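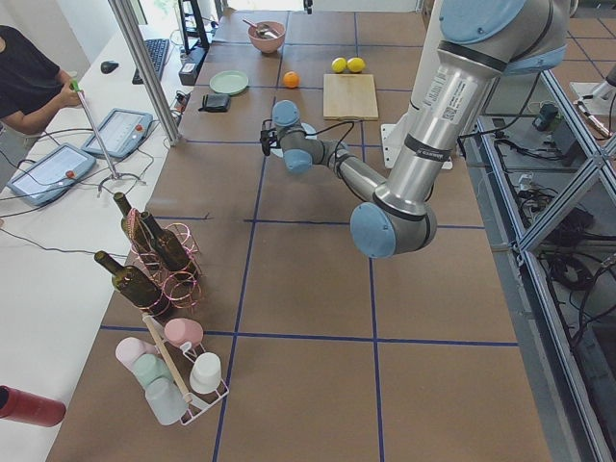 # The Skerow Table Set

Everything you need to put wine and fruit in front of people who claimed they weren't hungry. We put the set together at Clunmont after years of selling the parts one by one to customers who came back the next week for the piece they'd forgotten. Usually the plate.

## What's in it

- Wire wine rack, copper-colored, made of looped rings. Holds bottles at an angle, labels wherever you left them.
- Cutting board in light wood with a curved metal handle on one short end.
- Round plate, white, 8 inches.
- Round plate, pale green, same size.
- Pink bowl with metal scoop.

Wine, lemons and oranges are your department.

## The board

Bamboo, flat on both sides, and big enough for two lemons and the knife you cut them with. The handle is there for hanging, and for carrying slices across a room at a modest speed. Wash by hand, stand it on its edge to dry, and rub in a little oil every 15 washes or whenever you remember.
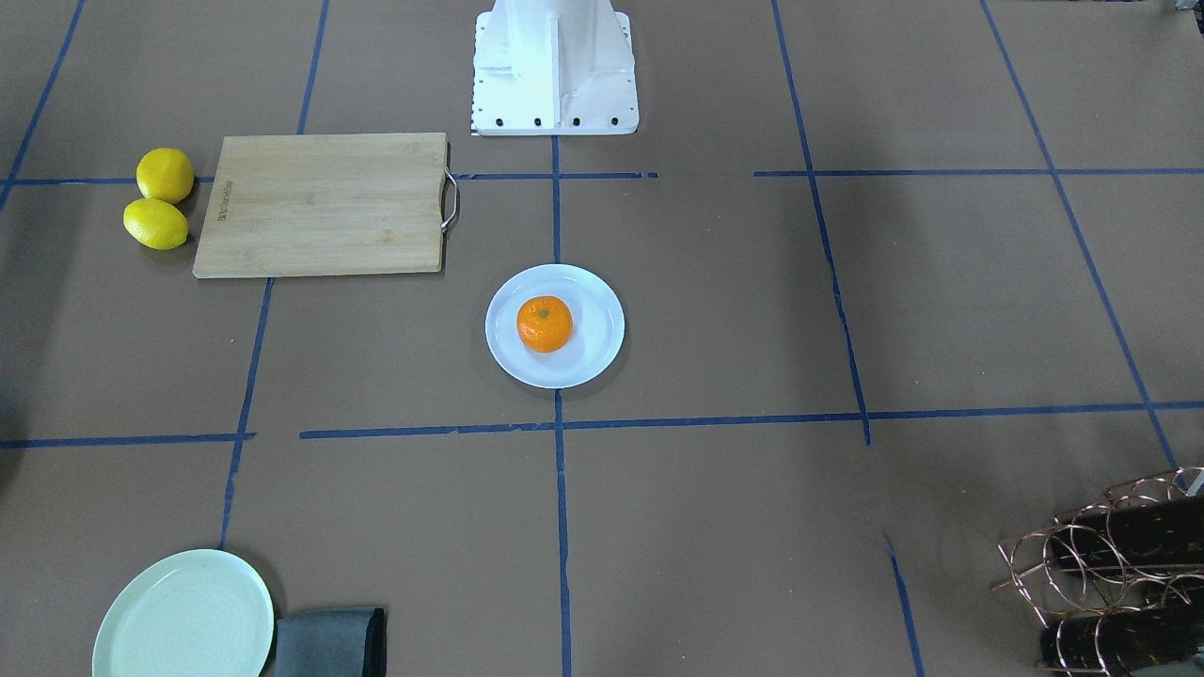 One buyer in Rusport wrote to say the handle takes up drawer space and she'd have liked a plain hole instead. She has a point. We sell the board without a handle too, under the name Ševčík, and it costs less.

## The bowl and scoop

Sized for sugar, coarse salt, or olives if you're having a small party. The scoop has a polished head and a thin handle that rests over the rim – so it stays out of whatever you've filled the bowl with, up to a point. Don't put the scoop in the microwave. We'd have thought that went without saying, and then the emails came. 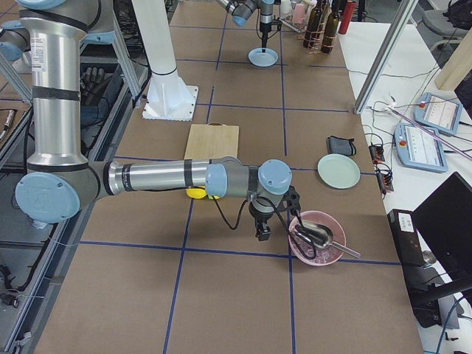 Does the pink fade? Mine has been through the dishwasher some 300 times and it's a shade lighter at the rim, which I prefer, though my sister says it looks tired.

We'll side with the sister. Top rack, cooler cycle, and it should stay pink a good while longer.

## The plates

They're sold as a pair and they don't match, on purpose. White goes with everything. The green one goes with the white one. Both have a raised rim, so an orange stays put on the way to the table.

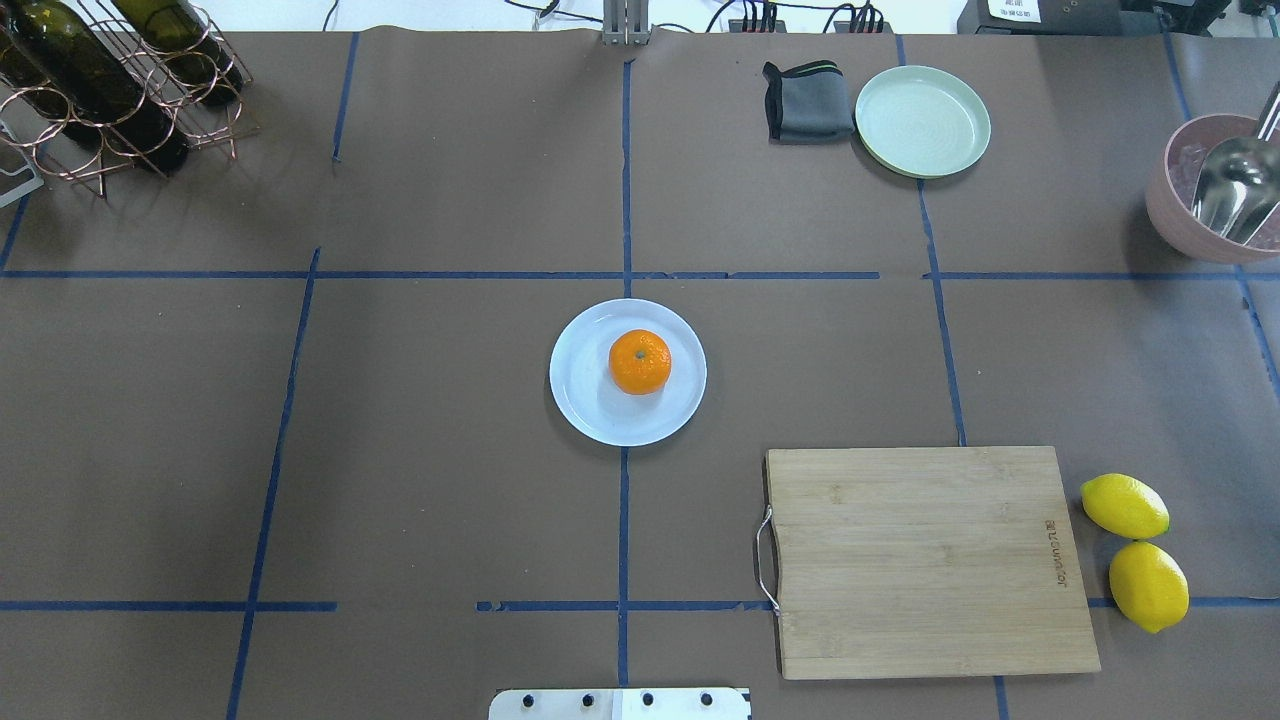

Spare plates can be ordered singly in either color. Chips on the rim aren't covered, but anything that arrives broken is replaced if you write to us within 5 days and keep the box.

## Shipping

The rack travels in its own carton and needs no assembly. Please don't bend the rings to fit a magnum. They will go, and they won't come back.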